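An open day at the Utosberg

The Utosberg, for those who have only ever driven past it, is the large hotel above the lake road at Irkmont, and once a year it lets the public in without making them pay for dinner. The open day runs from ten in the morning. I got there at twenty past and was handed a sticker, a map and a very small pastry.

There are 80 rooms, and we were shown four of them. The cheapest is called Classic, which in hotel language means it faces the car park. The bed was good, the kettle was within reach of a socket, and the shower could be worked by someone without an engineering degree, so I have few complaints. The Lake Superior is the same room turned round, with a balcony and a second chair. Our guide left us in there for a long time, and two people in my group sat down and began to look settled.

After that came the conference wing. The main hall, the Toledo, seats 450 and has a carpet that must have been chosen by someone leaving the next day. It can be split in two by a sliding wall. We watched it being split in two. The wall takes nine minutes to close and there was applause.

I had come for the back stairs, though, and those were the best part. The laundry gets through 1,151 towels on a busy weekend, a number painted on the wall down there with what I took to be bitterness. The kitchen was between breakfast and lunch and smelled of onions. Then along a corridor to maintenance, where they look after bulbs, hinges, washers and, I was told, 3,363 separate keys, most of them for doors that now open with a card.
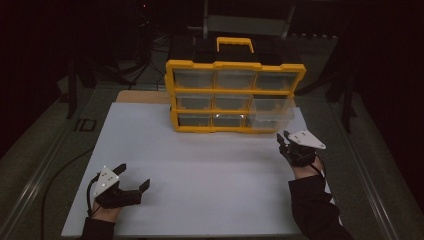

A small-parts organizer, in yellow and black.

Lunch was a buffet in the old winter garden, included in the price of nothing. The soup was leek. The fish had gone by the time I reached it, carried off by a party from the Sasano, the rival hotel across the bay, who wore their stickers on the inside of their jackets and photographed the salad bar from several angles.

The spa was shut for cleaning, so we looked at it through the glass.

If you go next year, take the early tour and wear flat shoes -- the lift is for residents. The bus from Irkmont station stops at the gate, and the drive up from there is steeper than the map lets on. Parking is free until three. I left at ten past and paid.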